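5 min read

Friday, 7 pm

Fourth day on the working rules for the play kitchen cell. The draft Sevier sent across is 600 lines long and reads as though it was written for a welding bay. I have been cutting it down to what a person will read while standing at the bench. Sastum wants the new version in place before the end of July, and Rainer will run the same rules on their own bench, so the wording has to hold up in a room I have never been in.

Section 1, start state. The old rule said "reset the scene to default." That is no use. Two operators gave me two different defaults on Tuesday's shift notes and both could point to a line that supported them. The new rule lists each object and a zone for it: cooktop, counter, sink, hook. Anything not on the sheet comes off the bench before the arm is enabled. The operator initials the sheet. I argued against a tick box, as tick boxes get filled in at the end of the day in one go.
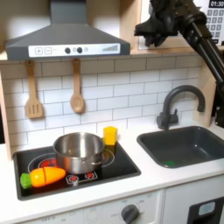

The naming of zones took most of the morning. I had used "stove" in one place, "hob" in another and "cooktop" in a third, and the log search treats them as three separate things. It is now "cooktop" everywhere, with "back burners" and "front burners" as the only subdivisions. Under that scheme the saucepan goes in as cooktop, back burners, and the carrot as cooktop, front. The small green piece in the basin goes in as sink, and the form has a line for colour and shape where the operator is not certain what a piece is meant to be. I would sooner have "green, small, unknown" in the log than a confident guess. The spatula and the spoon get a hook each, left and right, and the rule now says left and right are taken facing the backsplash. Sevier's draft took them from the arm's side, and I have struck that out in all the places I could find.

Section 2, clocks. Short. Toy displays and printed dials are not time sources. Run times come from the controller log only. Someone at Dedstead had been reading the microwave panel into the notes, and the entries all carry the same time.

Section 3, speed and clearance. Travel limit over the counter is 300 mm per second, dropping to 100 inside any vessel or basin. No hands past the front edge of the counter while the arm is enabled. I kept Sevier's text on the stop button almost word for word, as it was the best part of the draft. Added: the second person may call a stop without giving a reason, and the stop is logged with the reason left blank if none was given.

Section 4, liquids. This is the part I expect pushback on. The old text allowed water "where needed." The new text:

4.1 Water only. No soap, no dye, no oil.
4.2 Fill level is set before the arm is enabled and is not topped up during a run.
4.3 The vessel stands on the counter or in the sink. It does not stand on the cooktop.
4.4 Only the fingers go below the surface. The housing above them stays clear, and any loose cable stays above the rim at every point in the path.
4.5 The counter is wiped and checked by touch between runs.
4.6 After the last wet run, fingers are dried and the bolts checked for rust.
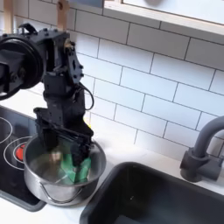

Wet task under section 4, pot on the counter between cooktop and sink.

4.3 needs another look. The pot stands right at the edge of the cooktop and laps over its border, so by a strict reading it is in two zones. Options are a minimum gap, which we do not have the counter width for, or a line saying the zone is decided by where most of the base rests. I have put in the second for now. 4.4 also needs a number. "Clear" will mean one thing to me and something else to whoever is on the late shift. The cable loops well out from the middle of the arm on its right side, and I would like the rule to give a largest allowed loop, measured with the arm at its lowest working point. Will measure on the bench next week and write it in.

Section 5, records. There are 3,702 runs in the archive under the old rules. I am not going to relabel them. They get a version tag and a note that zone names before the change are not reliable. Rainer asked for a full conversion and I have said no in writing.

Total is down to nearly 300 lines. Still too long for a wall sheet, so sections 1 and 4 will be printed and the rest stays in the binder.

To do: cable loop figure, drying time for the fingers, second-person wording in 3, find out who owns the printed copy at Dedstead.

2 comments · 6 shares

Recent entries
Gripper pads, wear log and when to swap them
Stop button tests, what to write down
Two benches, one rule book
Notes on the Sevier draft, first read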